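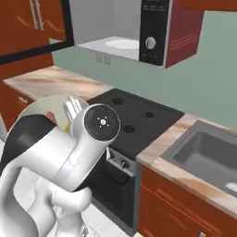
Simulated kitchen with a white robotic arm and a black cooktop.

# Climance Business Website Package

The Climance package is a complete small business website: design, build, hosting, and a year of support under one price. It suits firms that need a site of 18 pages or fewer and don't have anyone in-house to look after it. If you already have a site, we can move the text over and retire the old one.

The package is built and supported by Magaña, a web studio in Pikanville. All work is done by our own staff. The person who designs your site is the person you will talk to on the phone.

## What you get

- Up to 18 pages, laid out for phones, tablets, and desktop screens
- One contact form, with messages sent to up to six email addresses
- A news or blog section you can update yourself
- A map and opening hours block
- Page titles and descriptions written for search engines
- Hosting, daily backups, and a security certificate for 12 months
- One training call, recorded so that new staff can watch it later

Your domain name stays registered to you. If you don't have one, we will help you buy it in your company's name and connect it to the site.

## Design

Each project starts with a short call and a written questionnaire. We ask what you sell, who buys it, and what you want a visitor to do once they reach the site. For most clients the answer is a phone call or a filled-in form, and the home page is planned with that in mind.

You will then see two home page designs. Pick one, and we will revise it up to two times before building the rest. Further rounds are billed by the hour. Please send comments in one document – notes spread over several emails slow the work down for both sides.

Fonts and colors follow your existing logo. We don't draw new logos as part of this package, but Lotte De Bruijn on our design team can quote for one separately.

## Text and pictures

You can send us your own text or have us write it. The package includes editing of supplied text up to 2,000 words. Writing from scratch is an add-on, priced per page.

Send pictures at the largest size you have. We resize and compress them for the web and add alternative text to each one. If you don't have pictures, we can use licensed stock. The license fee is passed on at cost.

## The Sedari editor

Climance sites run on Sedari, our page editor. You log in through your browser, click the part of the page you want to change, type, and save. There is nothing to install. Changes stay in draft until you press Publish, and older versions of a page can be restored from the History tab.

Sedari has two kinds of login. Editors can change text, swap pictures, and post news. Managers can also add pages, change the menu, and create logins for other people. Most clients set up one manager and a few editors.

The editor doesn't support custom code. If you need a booking system or a customer portal, ask us about a custom build before you order.
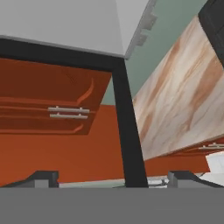
**Can I add an online store later?**

A store can be added at any time as a separate module, and your existing pages, menu, and web address all stay the same.

## Timeline

A typical site goes live 19 working days after we receive your questionnaire, logo, and text. The design stage takes the first six days. Building and testing take up the rest. Time spent waiting for approval isn't counted, so a site can take longer if comments come in late.

We test every site in current versions of the main browsers and on both major phone systems. You get a private link to check the finished site before it goes live.

## Support

Support covers fixes, software updates, and small content changes that take us less than half an hour. Requests go through the support form in Sedari or by email. We answer within one business day.

Larger changes, such as a new page layout, are quoted first. We don't start paid work without your written approval.

After the first 12 months you can renew hosting and support for another year or move the site elsewhere. If you leave, we export your text and pictures as standard files at no charge. The Sedari editor itself can't be moved to another host, and whoever takes over will need to rebuild the page templates.

## Technical details

| Item | Included |
|---|---|
| Pages | 18 |
| Supplied text editing | 2,000 words |
| Form recipients | 6 |
| Backups | Daily |
| Editor logins | Unlimited |
| Custom code | Not supported |
| Online store | Separate module |

Email mailboxes aren't included. We can point your domain to the email provider you already use.

## Ordering

Fill in the quote form with your company name, your current web address if you have one, and a rough list of pages. Xóchitl Arellano handles new orders and will send a written quote with a start date. Half of the price is due when you accept the quote and half when the site goes live.

Package contents last updated 13 August 2022. Orders accepted before that date keep the terms shown on their quote.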